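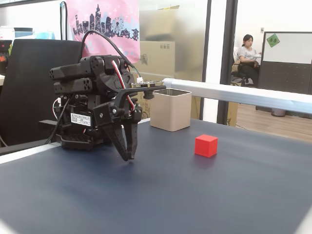 How many times does a person have to show a robot a task before it can do it alone?

It depends on the task and on how much the setting changes, but for a simple pick-and-place job the trainers at Irero now plan on 50 demonstrations for each starting layout.

Irero, a small automation firm in Maldonado, began offering the service to local workshops in August. On 29/10/2026 it published its first set of working notes, covering how its staff record demonstrations, what they throw away and how long a session should last.

The work is done by remote control. An operator holds a lightweight copy of the arm, called the leader, and moves it by hand. The working arm, called the follower, copies each joint as it goes. Cameras and the arm's own position readings are saved together, and the recording is later used to train a control program called Nitusow. No one writes out the path the gripper should take.

The first exercise for any new operator is a small red cube on a dark blue tabletop, with an open square container toward the back of the table. The operator brings the gripper down over the cube, closes the two fingers, lifts, carries the cube to the container and lets go. Then the cube goes back on the table in a different spot and the recording starts again.

"The cube is a dull job and people want to skip it," said Mirjam Wouters, who runs training at the firm. "We don't let them. If your hands are jerky with the cube, they will be jerky with a customer's parts."

According to the notes, the most common fault in early recordings is hesitation. New operators often bring the gripper to just above the table, stop, and look for a better angle. The program treats that pause as part of the job and repeats it. Operators are now told to plan the approach before they press record, and to drop the whole attempt if they stop midway.

Lighting and clutter behind the table get less attention than some customers expect. Irero leaves the surroundings of its practice table as they are on most days. Wouters said a program trained against a bare wall tended to do badly once it was moved to a working shop, where chairs get shifted and people come and go.

The position of the container is another matter. In the first round it stayed in one place for the whole set, and the program failed when the container was moved by the width of a hand. Staff now shift it a little between attempts and record a separate set for any larger move.

Sessions are capped at 60 minutes. The notes say recordings made after that point were rejected more often, mainly for rough releases, where the operator opened the gripper too early and the cube hit the rim. Each operator does no more than 3 sessions a day.

One workshop has taken a trained program into regular use so far. Jiltel, which packs spare parts for garden pumps, uses it to move rubber seals from a tray into boxes. The firm asked for its own packers to do the demonstrations, and Irero agreed after a day of practice with the cube. The packers' recordings took longer to collect than those made by Irero staff, but fewer had to be thrown out.

Jiltel still keeps a person at the station. The arm drops a seal from time to time and does not always notice that its gripper is empty. Irero said it is recording examples of recovery, in which the operator misses on purpose, goes back and picks up the part on the second try. Those recordings are kept in a separate folder until the firm has compared programs trained with and without them.

The working notes also list small habits for the operator: start every attempt from the same resting position, check that the cables move freely along the full reach of the arm, keep the free hand away from the table while recording, and write down any change to the layout before the next attempt.

Irero said it will take on two more workshops before the end of the year. Both have asked for tasks that need a part to be turned over before it is placed, and the firm has not yet settled on how many demonstrations that will take.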